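4. Evaluating the Golus Kitchen Simulation Kit

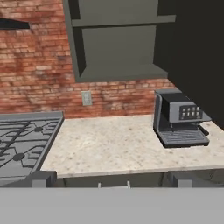

What does a lab get when it buys the kit? A license for the simulator, a set of kitchen layouts, a task library with success checks, and a year of updates. Robot models come separate, and so does any training code.

Figure 4. Golus kit, kitchen layout with a gas cooktop, an espresso machine and a brick backsplash. Rendered view from the robot side, clear counter between the two appliances.

4.1 Setup

We tested the kit as a paying customer would. Standard license, stock install, no help from the vendor beyond the public manual. Comparison product was Molleck, which we already run in the lab and know well (a bias, we admit it). Both were driven by the same policy code through a thin wrapper. The wrapper took longer than planned - the Golus kit reports gripper width in meters and Molleck as a fraction of full travel, and the manual is silent on this. Our first batch of runs in August had to be thrown out for that reason.

The robot was the Husby arm on a mobile base. Its model file loaded without edits in the Golus kit. In Molleck two joint limits had to be retyped by hand.

4.2 Tasks

We used 4 task families from the library: press a button on an appliance, turn a knob, open a cabinet door, move an item along the counter. Each episode starts from a reset layout. Wall finish, counter finish and appliance model are drawn fresh at reset, so a policy can not lean on one kitchen. Items are placed after that, if the task calls for any. 310 episodes per product, same seeds where seeds were supported. Molleck's seeds do not carry over between versions, so there the match is only by task family.

Success was scored by the kit's own checks. We then replayed a sample of episodes and scored them by eye. Agreement on the Golus side was 91 percent. Most of the misses were button presses counted as done when the finger only brushed the panel edge. Small buttons set close together are hard for the contact model, and we would not trust the press check without a second test on travel depth. Door and knob checks were fine.

4.3 Rendering and speed

Surface textures are good enough for the policies we train. Stone and brick hold up at close range. Lighting is soft and even by default and we left it that way, which likely makes the visual side easier than a real kitchen with a window in it. There is a harsher lighting pack sold under the name Moon. We did not buy it, so nothing here speaks to it.

Speed was acceptable on one workstation. Running 2 simulators side by side on the same card worked, a third crashed on load every time. Support answered our ticket with a link to the same manual page we had allready read.

4.4 Cost and fit

The price is per seat, not per machine, and that hurts a student lab where people come and go. Molleck is cheaper on paper but its kitchen layouts are an add on, so the gap closes once those are in the order. For groups who want counter and appliance tasks with little setup the Golus kit is the easier buy. For groups who need to edit layouts it is weaker: cabinets and shelves can be be moved only in fixed steps, and walls not at all.

Limits of this test: one robot, one policy type, stock physics settings. No real kitchen trials were run for this section, transfer is covered in Section 5.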